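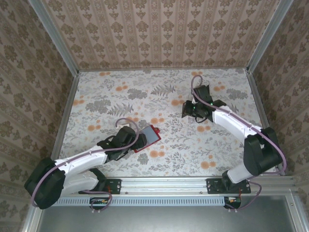
Brengate Peel-and-Stick Floor Vinyl, 2-Roll Pack

I put this floor down in our upstairs bathroom in Brisville the week before my mother-in-law came to stay, so I can tell you it's a job for a long evening and a pot of coffee. We'd been staring at the same tired beige sheet flooring for years (it came with the house, and I'm pretty sure it came with the house before that). I started selling the Brengate rolls in my little shop after that bathroom, and I've now done the laundry room and the back entry too!

What you get

Each pack has 2 rolls, a plastic smoothing tool and a folded instruction sheet. The sheet is fine, but the print is tiny, so I've put my own notes further down. Knife blades are not included. Buy a fresh pack of blades before you start, please. I went through 7 in one bathroom and was glad I had them.

Where it works

Smooth, clean, dry floors. Old sheet vinyl is great, and so is sealed concrete or sanded plywood. Tile with deep grout lines will show through unless you fill the lines first — I learned this in the back entry, and if you kneel down by the door you can still find the spot. I wouldn't put it over carpet pad, and I wouldn't put it outdoors.

My notes on putting it down

Leave the rolls in the room overnight, out of the box, lying flat. Pull the baseboard shoe if you can stand to. I didn't the first time, and my edges look okay, but the laundry room (where I did) looks so much better.

Vacuum, mop, let it dry, then vacuum again. Every crumb shows up as a little bump, and you will find it with your bare foot at six in the morning.

Start on the longest straight wall and peel the backing a foot at a time. Don't pull it all off at once, even if somebody is there to hold the other end! My neighbor Viera Hrnčiar and I tried that and ended up with a very expensive wad of vinyl. Match the pattern at the seam before you press anything down, then work from the middle out to the sides with the smoothing tool.

For the toilet, make a paper template. I used wrapping paper left over from December. Cut your hole a little small and trim it back.

Keeping it clean

Damp mop and a drop of dish soap. No steam mops, no wax. I drag the hamper across mine and it has held up, but I did add felt pads under the washer stand.

Ordering

A pack is $50 and orders go out from the Netcombe store within 7 days. If you're doing a room with lots of corners, get an extra pack. Unopened packs can come back for a refund, opened ones can't, and samples are free if you just ask me at the counter or send a note through the contact page.

Need it installed? Oldřich Lukáč does floors all over Brisville and knows this vinyl well. He books up before the holidays, so call early. Halina Rutkowska at the front desk has his number, and she can also tell you which patterns are in stock that day.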